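4.2. Comparación de las almohadillas en la pinza manual

En esta sección comparamos dos versiones de las almohadillas interiores de los dedos, manteniendo el mismo mecanismo de palancas y la misma cámara. La primera versión, que llamamos lisa, es una lámina plana de elastómero. La segunda, que llamamos nervada, tiene costillas transversales y se fabricó en el taller de Zender con el mismo material. La pregunta es si el cambio de superficie modifica la calidad de las demostraciones que recoge el operador, y no solamente la fuerza de agarre, que ya fue tratada en la sección 3.

Las demostraciones se recogieron en julio, en viviendas de Villanueva, con el protocolo Trevora. Elegimos viviendas habitadas y no el laboratorio de Nirport, por la razón de que la luz de ventana y los tejidos estampados producen en el seguimiento visual errores que en el laboratorio casi no aparecen. En total se grabaron 600 episodios, de los cuales 300 corresponden a cada versión de almohadilla. El orden de las versiones se alternó en cada vivienda, para que el cansancio del operador no favoreciera a ninguna de las dos.

La tarea consiste en tomar una fruta de una superficie cubierta con tela y depositarla en un cuenco. Se utilizaron frutas de tamaño muy diferente, desde el tomate cereza hasta el pomelo grande. El caso del pomelo es el más exigente para la apertura de los dedos, y además tapa una parte importante del campo visual de la cámara montada en la misma pinza. El caso de las mandarinas es más fácil en cuanto a la apertura, pero la piel cede con la presión y el operador tiende a cerrar más de lo necesario.

Una parte de los episodios se hizo con dos pinzas, una en cada mano. En esta configuración cada cámara observa también la pinza contraria, como se aprecia en la figura 7, donde una sostiene el pomelo y la otra una mandarina junto al cuenco. Esta visibilidad mutua resulta útil para estimar la posición relativa entre las dos manos, aunque exige que el operador no las separe demasiado durante el movimiento.

Con las almohadillas lisas, los operadores corregían el agarre con más frecuencia antes de levantar la fruta. Estas correcciones quedan registradas en la trayectoria como pequeñas oscilaciones de la apertura, y la política entrenada después las reproduce sin necesidad.
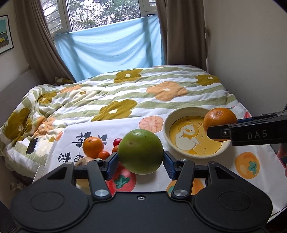
Figura 7. Configuración con dos pinzas manuales, vista desde la cámara de una de ellas. Dedos con almohadillas nervadas de color azul.

Con las almohadillas nervadas la señal de apertura es más limpia y la fase de cierre es más corta. La diferencia se nota sobre todo en las frutas de piel lisa, y es pequeña en los cítricos, cuya piel ya ofrece bastante rozamiento. En cambio, las costillas retienen fibras de la tela cuando los dedos la tocan, por lo que fue necesario limpiarlas entre viviendas. No medimos el desgaste a largo plazo, y por tanto no podemos afirmar que la ventaja se conserve con un uso más prolongado.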